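工房ノート 2023年3月30日
ファリヴスカ整備の続き、試走、六月の荷造り

朝、シャッターを開けたら風が南に変わっていた。手袋なしで工具が持てる! これだけで作業の速さがまるで違う。冬のあいだは六角レンチが冷たくて、ボルトを一本緩めるたびにポケットに手を入れていたので、今日のうちにやれることは全部やるつもりで始めた。

スタンドにはファリヴスカのツーリング車。フレーム番号の下四桁は2449。BBシェルの裏、塗装が厚くて読みにくいところにある。前のノートで末尾を7と書いていたのは読み間違い。ライトを斜めから当てたらはっきり9だった。部品を注文するときに番号を聞かれることがあるので、これを読んだ人は前のページも直しておいてください。

ハブ

前輪から。バプティストのハブは本当によくできていて、開けるたびに嬉しくなる。防塵キャップを薄いスプーンで起こすと、古いグリスが茶色くなって玉のまわりにだけ残っていた。玉は全部つやつや。受けのほうは左側にうっすら筋が見えたけれど、爪を立てても引っかからないのでそのまま使う。玉だけ新品にした。

灯油で洗って、ウエスで拭いて、もう一度洗う。二度目の灯油がほとんど濁らなかったのでそこで終わりにした。グリスは緑のほうを多めに入れて、はみ出した分は組んだあとに拭き取る。少なめに入れてきれいに仕上げるのが格好いいと思っていた時期もあるけれど、川沿いの道を雨のなか走る自転車なら、はみ出すくらいがちょうどいい。

玉当たりの調整はいつも通り、クイックを締めた状態でガタがゼロになるように、締める前にはほんの少しだけガタを残しておく。三回やり直した。三回目で車輪を指で弾いたら、バルブの重さでゆっくり戻ってきて、反対側に行って、また戻ってきて、いつまでも止まらない。これを見ているのが好きで、しばらくお茶を飲みながら眺めていた。

後輪のハブはフリーの音が去年より乾いていたので、爪のところだけ薄いオイルにした。グリスを入れると静かになるけれど、寒い朝に爪が起きないことがある。前にそれで坂の下で空転して膝をトップチューブに打った。あれは痛かった。

後輪のスポークは、反フリー側に一本だけ音の低いのがあった。指で順に弾いていくと、そこだけぼんっと鳴る。ニップルを四分の一回転ずつ締めて、隣と音が揃ったところで振れ取り台に載せたら、横振れもいっしょに消えた。気持ちがいい。音で合わせる方法は最初は半信半疑だったけれど、今では先に耳、あとで目、という順番のほうが早い。縦振れは触らず。タイヤで吸ってくれる範囲。

駆動系

チェーンは伸びていた。チェッカーの先がすとんと落ちる。冬の塩の道を走ったあとだから予想はしていたけれど、スプロケットまで減っていなかったのは嬉しい驚き。11速用の新しいチェーンを出して、古いのと並べて吊るし、コマを合わせて切った。並べると古いほうが一番下でずれていて、ああ、これだけ伸びるんだなあとよくわかる。見習いの人が来たら見せたいので、古いチェーンは捨てずに壁の釘に掛けてある。持っていかないように!

接続はクイックリンク。矢印の向きを確かめること。去年逆に入れて、一番小さいギアでだけカチカチ鳴るという謎の音に半日悩んだ。今年は最初に見た。

ディレイラーは、ハンガーがわずかに内側へ入っていた。たぶん輪行のときに何かに当たっている。ハンガーゲージで起こしていって、リムとの差が上下左右どこでも2mmに収まったところで止めた。もっと詰めたくなるけれど、あの部品は何度も曲げ伸ばしすると弱る。変速は一発で決まった。レバーを押して、チェーンが軽い音で移って、そのまま静かになる。あの瞬間のために調整をしているようなものだ。

シフトワイヤーはアウターごと交換。ハンドルバッグを付けると右側のアウターがバッグの角で折れやすいので、前より少し長めに取って、ヘッドチューブの反対側へ交差させた。ハンドルをいっぱいに切っても突っ張らない。切り口はヤスリで平らにして、千枚通しで穴を丸く開け直してからキャップ。手を抜くと引きの重さにそのまま出るところ。

ブレーキ

カンチブレーキのシューは表面がてかてかに光っていて、アルミの粉が食い込んでいた。千枚通しの先で粉をほじり出し、1000番の耐水ペーパーで軽くならす。番手が細かすぎるんじゃないかと言われたけれど、先にもっと粗いので一度当ててあるので、これは仕上げ。ならしたあとのゴムはさらっとして、爪を押すとちゃんと跡がつく。まだいける。

トーインは名刺を後ろ側に挟む方式。名刺は去年つぶれた喫茶店のもので、角が丸くなってちょうどよくなってきた。工具箱の浅い引き出しに入っているので、ゴミだと思って捨てないでほしい。

アーチワイヤーの高さは今回かなり低くした。引きは少し重くなるかわりに、握ったときの手応えがはっきりする。荷物を積んで橋を下るときにはこちらのほうが安心できる。好みの分かれるところで、指の力が弱い人が乗るなら上げること。

フレームとその他

シートポストを抜いて、拭いて、塗り直して戻した。抜くときに少し渋かった。来年まで放っておいたら固着していたと思う。高さはテープで印をつけてあったのに、そのテープを灯油のついた手で触ってしまい、見事にはがれた。幸いノートに寸法があったので助かった。ノートは偉い。

ボトルケージのねじ、ダウンチューブ下側の一本が錆びて頭がなめかけている。今日は回せたけれど次は危ない。ステンレスのを注文リストに足した。キャリアの脚のねじも同じものに揃えたい。

ハンドルのバーテープは、下側だけ擦り切れている。上から半分ほどほどいて巻き直そうとして、途中で考え直して全部剥がした。継ぎ足しはいつも後悔する。新しいのは綿のテープで、乾いているうちに引っ張りすぎないように巻いて、端を麻糸で留めた。少しずつ重なりの幅が変わって、右のほうがきれい。左は上のカーブのところで一度隙間ができて巻き直した跡がある。次回は左から始めてみる。

試走 ラーコム川沿い

昼すぎ、風がまだ南だったのでそのまま出た。工房の裏から堤防に上がって、ラーコムの水門まで行って戻るいつもの道。平らである。ひたすら平らで、遠くに給水塔が見えて、しばらく漕いでもまだ同じ大きさで給水塔が見える。人によっては退屈な道だそうだけれど、試走にこれほど向いた道はほかに知らない。坂がないので音の聞き分けができるし、一定の力で踏み続けられるので、サドルの高さがほんの少し違うのもすぐわかる。

行きは追い風。気持ちよく重いギアを踏んでいたら、葦の枯れたところを抜けるあたりで、足を止めるたびにどこかでかすかにチッと鳴る。止まって、前を持ち上げて落としてみる。鳴らない。後ろを持ち上げて落とす。鳴らない。サドルに座って体を揺する。チッ。サドルのレールだった。クランプのところを外して、手持ちのグリスを爪の先ほど塗って締め直したら消えた。音の原因が三手で見つかったのは今年初めてで、堤防の上で声を出して喜んでしまった。犬を連れた人に会釈された。

水門の手前の舗装が新しくなっている。去年の割れ目が全部なくなって、道の真ん中に白い線まで引いてあった。歩行者と自転車の分け方がこれまで曖昧だったので、いい変更だと思う。ただ、水門の脇の車止めは間隔がそのままで、パニアバッグを左右につけたままだと片方を擦る。前の荷だけなら通れた。六月に荷物を積んで通る人は手前の土の道から回ったほうが早い。

帰りは当然向かい風。平らな土地で坂のかわりをするのが風で、ここではギアの軽いほうは上りのためではなく風のためにある。下ハンドルを持って、耳のところの風の音が小さくなる頭の角度を探しながら帰ってきた。新しいチェーンは本当に静かだった。水鳥の群れの横を通っても飛ばなかった。

戻ってから各部を増し締め。緩んでいたのは前の泥よけのステーだけ。ゴムのワッシャーを一枚噛ませた。

六月の予定

パンドンまで行く。デクスター・カスプルザクさんから返事が来て、ラーコムの駅で合流することに決まった。あの人は去年もパンドンの渡し場まで走っていて、途中の水場と、昼に閉まってしまう食料品店のことを細かく教えてくれた。手描きの地図まで付いていて、橋のところに「ここの風はひどい、楽しい」と書いてある。ひどいと楽しいを並べて書く人とは気が合うと思う。

日程は一泊。川沿いを下って、パンドンの手前のキャンプ場で泊まって、次の日に渡し船で対岸へ渡り、反対側の堤防を戻る。渡し船は自転車も載せられるけれど、風が強いと欠航になる。欠航なら来た道を戻るだけなので、帰りの体力を残しておくこと。食事はキャンプ場の売店をあてにしない。去年は品切れだったとのこと。

タイヤは今ついているもので行く。サイドのひび割れはなし。センターの山はまだ残っている。替えのチューブと、パッチ、タイヤブート用に切った古いタイヤの切れ端。この切れ端は一度だけ本当に役に立ったことがあって、それ以来ずっと持ち歩いている。

ライトは前後とも点灯確認した。ダイナモの配線が泥よけのステーのところで擦れていたので、熱収縮チューブをかぶせた。ヒートガンがなかなか熱くならず、途中で接点をつついたら動いた。ヒートガンそのものも近いうちに開けて見たい。

荷造りの練習

一度全部を床に広げて、詰めてみた。これが楽しい! 整備と同じくらい楽しい。パニアは後ろだけ、前はハンドルバッグひとつ。重いものは下、しかもなるべく車軸に近いほう。工具を底に敷いて、その上に調理道具、寝袋はキャリアの上に縛る。寝袋を底に入れていたころは、袋の上のほうに重いものが来て、立ち漕ぎのたびに後ろが振り子になっていた。

テントのポールは左のパニアの外側に縦に入れる。右に入れると変速側に倒れたときが怖い。ペグは別袋にして、ポールの下。夜着いて最初に使うのに、毎回一番下に入れてしまう癖がある。今回はポケット。 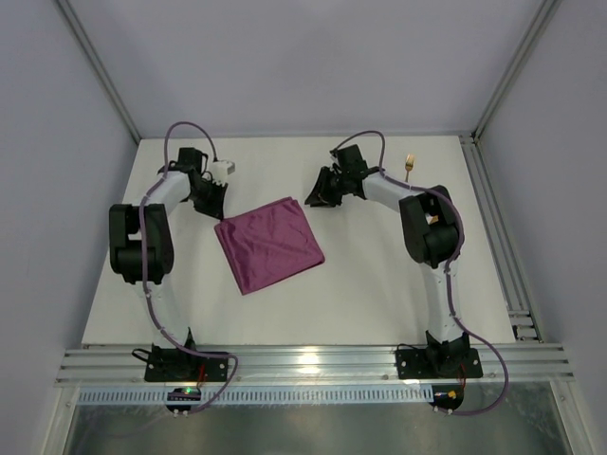 衣類は、丸めるか畳むかでずっと迷っていて、今回は畳むほうに決めた。丸めるとパニアの丸い角に隙間が残って、走っているうちに動く。四角く畳んで背板の側に立てて入れると、本のように端が並んで、欲しい一枚だけ抜ける。畳み方の見本は白い台の上の赤紫の布くらいでちょうどいい。だいたい真四角になっていて、左の縁には折った長い帯と重なった層が見える。表に小さな皺が走っているけれど、この程度は気にしない。大事なのは皺を伸ばすことより厚みを揃えることで、厚いところがあるとそこだけ蓋が浮いて雨が入る。斜めに置かれていても四角は四角なので、袋に入れるときに向きを直せばいい。重なった縁は下に向けて入れると、上から手を入れたときに指が引っかからず、すっと抜ける。

雨具だけは例外で、畳まずにハンドルバッグの一番上に突っ込む。降り出してから畳んだものを丁寧に広げている余裕はないし、脱いだあとは濡れているのでどうせ畳めない。濡れた雨具用に空の袋をひとつ、バッグの外ポケットに入れておく。これを忘れて地図を駄目にしたのが一昨年。

詰め終わった自転車に荷物を全部つけて、工房の前の路地を行ったり来たりした。前がほんの少し軽い。ボトルを前寄りのケージに移して、ハンドルバッグにパンク修理の道具を足したら落ち着いた。手放しは無理だけれど、片手で水を飲むのは問題なし。低速で曲がるとき、かかとがパニアの前の角に当たったので、フックを一段後ろへずらした。靴を履き替えてもう一度確認。冬靴では当たって、夏靴では当たらない。六月なら夏靴なのでどちらでもいいような気もするが、ずらしたままにしておく。

スタンドは付けない。何度か人に勧められたけれど、荷物を積んだ状態で草地に立てると刺さって倒れるし、その重さでパニアに靴下が入る。ブレーキレバーをゴムバンドで握った状態に留めておけば、柱にもたせかけても転がらない。バンドは古いチューブを輪切りにしたもの。作り置きが棚のコーヒー缶に入っているので、欲しい人は自由にどうぞ。

デクスターさんへの確認事項

・テントは別々か、片方のを二人で使うか。別々なら今の荷姿のまま。
・バーナーの燃料。こちらはアルコール。向こうがガスなら湯沸かしはお任せしたい。
・予備のチューブはサイズが違うはず。共用できるのはパッチだけ。
・向かい風のときに先頭を交代する間隔。前回は給水塔ごとに替わっていたとのこと。給水塔で替わるの、すごくいいと思う!
・橋の上で写真を撮るなら先に言ってほしい。後ろを走っていて急に止まられると荷物の重さで止まりきれない。

注文リスト

・ステンレスのボトルケージねじ、キャリア脚用も同じ寸法で
・緑のグリス(缶の底が見えてきた)
・アウターキャップ、金属のほう
・綿のバーテープ、同じ色を予備に
・灯油
・耐水ペーパー、使った番手の補充

次にやること

前のフォークの下玉押しのあたりから、ハンドルを切ったときにごくわずかなざらつきを感じる。荷物をつけた状態でだけわかる程度。ヘッドを開けるのは次回にする。玉のサイズを先に確かめて、足りなければ注文に足すこと。

それとサドルのレール。今日のグリスで消えた音がまた出るようなら、クランプの座面に傷がないか見る。

振れ取り台は使ったまま広げてある。隣の作業台は拭いた。灯油の皿は外の棚、蓋をして石を載せてある。鍵はいつもの場所。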